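Chapter 4
From Pixels to a Place to Grab

When I wrote my first grasp planner, I gave it a clean little world. Every object was a box, every box had a known size, and the planner found a grip in 30 milliseconds. I was so proud of it! Then I hooked it up to a real wrist camera, pointed it at a pair of scissors, and watched it draw one big rectangle around the whole thing and pick the exact middle.

Is the middle of a pair of scissors a good place to grab? Well, sometimes. It depends on where the pivot is, which way the blades point, and what the arm has to do next. My planner knew none of that, and I spent most of October teaching it (badly, at first).

So this chapter is about the stretch of code between the camera and the motion planner. We'll start with segmentation, which means deciding which pixels belong to the thing you want and which belong to whatever it's lying on. Wood grain, scuffs and strips of tape all make edges too, and an edge detector will happily hand you every one of them. Then we'll work out which way an object points, score 50 candidate grips, and throw out the ones where a finger would hit something on the way in.

You'll need the Hesent library from Chapter 3 and the Katari image set, which has 3,015 wrist views. Keep 800 of them aside for testing and please don't peek – I did once, and I had to redo a week of work.

If transforms still feel shaky, go back and do the last two exercises in Chapter 3 before you read on. We start using the camera-to-gripper transform in Section 4.1, and I won't stop to derive it again.

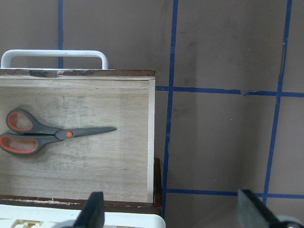

Claltelell, 22 April 2021

Section 4.1 starts with a single wrist view. Scissors are my favorite test object, with two loops at one end, a point at the other and a pivot in between. Before you write any code, get a pencil and mark where you'd put each finger.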